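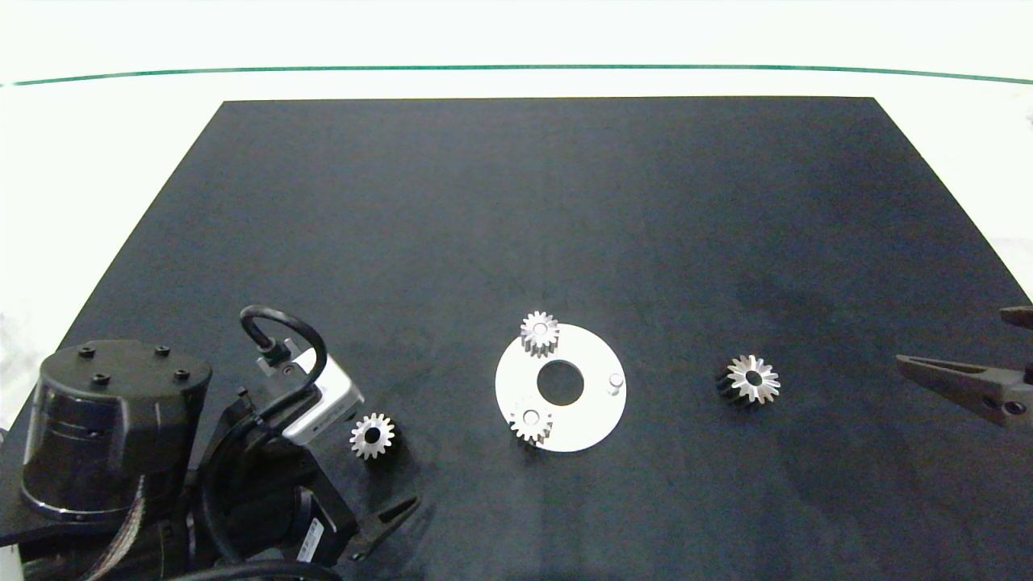
Where we are with the Dudby clock

Report to the Zedeck Fund, 02/06/2021
From Lempi Lahtinen, Dudby town clock restoration

Hi Oľga,

You asked for a page or so on how the winter went, and I'm afraid you're getting a bit more than that, because a lot has happened since the fall and I'm pretty pleased with most of it!

The big news is that the going train is out of the tower and sitting on the bench at Jenő Somogyi's shop in Erberg. We had hoped to do this before the holidays, but the stairs were icy and Jenő wouldn't have anybody carrying cast iron down them (he was right, I was impatient). In January we got a dry spell and brought it down in two trips. The striking train is still up there under a tarp and will stay put until spring.

Once it was apart we could finally see what the old repair did. Somebody bushed the pivot holes years ago and set two of them off center, so the wheels have been meshing too deep on one side ever since. That explains the grinding everyone on Market Street used to complain about, and it probably explains the stopping too. Jenő has plugged and redrilled the worst hole. The second one he wants to leave alone until the plates have been cleaned and he can measure properly.

The dials

Mixed results. The north and east dials cleaned up beautifully with nothing stronger than soap and a soft brush, and the numerals underneath are a much deeper blue than anybody remembered. I took my mother up to see them and she said it looked like the postcard. The west dial is another story. The weather has been hitting that side forever and the paint is lifting in sheets around the six and the seven. Anežka Vrabec came out to look at it and thinks it needs to be taken back to the metal and repainted, with the old layers recorded first so we can match the color. She's writing that up now. I'd like to send you her notes before we decide anything, as it wasn't in the original plan.

The tower room

Eduard Kopecký replaced the rotten floorboards under the weight chute and put in a new hatch that one person can lift, which is a huge relief to my back. He also found where the pigeons were getting in (a missing louver on the south side, behind the old bell frame, where none of us had ever bothered to look). It's boarded over for now. I'll spare you the details of the cleanup, but it took 30 sacks.

Money

We've spent 60 percent of the grant. The shop work at Erberg is right on budget. The floor came in $700 over, mostly lumber prices, and I covered that out of what we'd set aside for scaffolding. That leaves the scaffolding line thin, and if we do end up repainting the west dial we'll need the scaffolding for longer than I planned. So I'm flagging it early. I have asked Ševčík for a fresh quote and will pass it along when it comes.

The school visits

These are on hold, obviously. I did mail the fourth graders a packet with a paper pendulum to cut out and swing, and their teacher sent back a stack of drawings of the tower. One has a dragon on it. I have it taped up over my desk.

What's next

Jenő finishes the second bushing and starts on the escapement. I chase the scaffolding quote and Anežka's notes. Eduard goes back for the louver when it's warm enough to work with the hatch open. If all that goes the way I hope, we'd reassemble the going train in the shop and let it run on a test stand for a good long while before it goes anywhere near the stairs.

One question for you: would the fund be okay with moving what's left of the printing money over to scaffolding? We won't be having an open house any time soon and the leaflets can wait. A quick yes or no by email is plenty.

Thanks again for being so patient with us over the delays, and call me if you want to come see the works while they're in pieces. Jenő says you'd be welcome at the shop, just bring a mask and wear old shoes.

Lempi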